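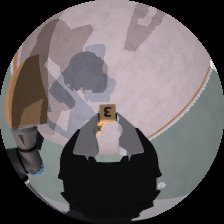
Too much lens for a wrist, the reply from Trurnden said, and you'll spend your whole month fighting the edges. It came in overnight, four lines under the clip list I had sent them. They want me to go back to the narrow camera before I run anything else on the gripper comparison. I read it with my first coffee and wrote back that I would do one more full set with the wide one and then decide.

So November starts with another set. Same tabletop, same cubes, 30 tries per gripper, everything in simulation until the real Forneck fingers are back from being reground. I used the flat gray fingers first. The Drilirham camera model sits on the wrist looking out past the gripper, and with the wide lens both fingers are in view with most of the tabletop behind them. The table bends a lot, and the corners go black. I knew that. What I care about is what happens between the fingertips, and that part is near the center, where the picture is bent the least.

Flat fingers: 22 out of 30. I count a try as good if the cube leaves the table and stays put through the short shake at the top. Most of the bad ones went wrong the same way. The left finger touched first, the cube turned a little, and the right finger came down on a corner. I watched five of them at quarter speed and wrote the contact times in the sheet.

The curved fingers did better, 27 out of 30, with the same controller settings. I don't trust that yet. The curved set has a softer contact setting left over from the bottle work in the spring, and I only noticed when I opened the file to copy the mass. I have to run it again with the setting matched. That was my own mistake and it cost me the morning.

Around eleven I turned to the digits. The idea was to use the numeral on the cube to tell which face is toward the camera once the fingers close. The 3 comes out backward from the wrist, open side to the right, and the reader called it an E. I first thought of a flip somewhere in the lens step, so I turned the lens step off and ran one try with the plain camera. Still backward. Then I loaded the cube by itself with no arm at all, and it was backward there too, so it goes back to the texture or to the way I mapped it. The lens is cleared on that point at least. I'll fix the mapping tomorrow and leave today's runs as they are. The digit has no part in the grasp score.

Wrote to Trurnden again about noon and told them about the digit. No answer by evening.

Shadows are next on my list of complaints. The left half of the table is covered in them, dark ones and lighter bluish ones, all with stepped edges. The cube finder mostly ignores them, but twice it put its box on a dark patch of table and the arm went down on nothing. Both of those were with the flat fingers, so the fair score might be a bit higher than 22. I'm not going to adjust it by hand. I raised the shadow resolution one step and the runs slowed down so much that I put it back – better to soften the light a little and do the whole set over.

Lunch was the rest of the soup. Rain all afternoon.

After that I swapped controllers for an hour. The Orakzai controller closes both fingers on position and stops when the gap stops changing. The old one closes on force. With the flat fingers I liked Orakzai better, it lets the cube settle before it squeezes. With the curved ones I couldn't see any difference. I only did a handful of tries on each, not enough to put in the sheet, so I put a note beside the row and left the cells blank.

One thing for the wide camera that I want to remember when Trurnden asks again: I can see finger and cube at the moment of contact without moving the camera mount. With the narrow one the fingertips were in view only when the gripper was nearly shut, and I had to guess which side touched first. Against it, the table edge on the right curves down so hard that anything I measure out there is useless unless I unbend it first. I tried the unbend step on a few pictures. It works, and it blurs the outer part, and it adds a delay I haven't measured.

For tomorrow: cube mapping, matched contact setting, softer light, then both sets of fingers again from the top, wide camera on all of it. The narrow camera gets its own set after that. If the reground fingers show up before I'm done, they stay in the box until the simulated runs are finished.

Shut down at almost 7. Forgot to save the window layout again.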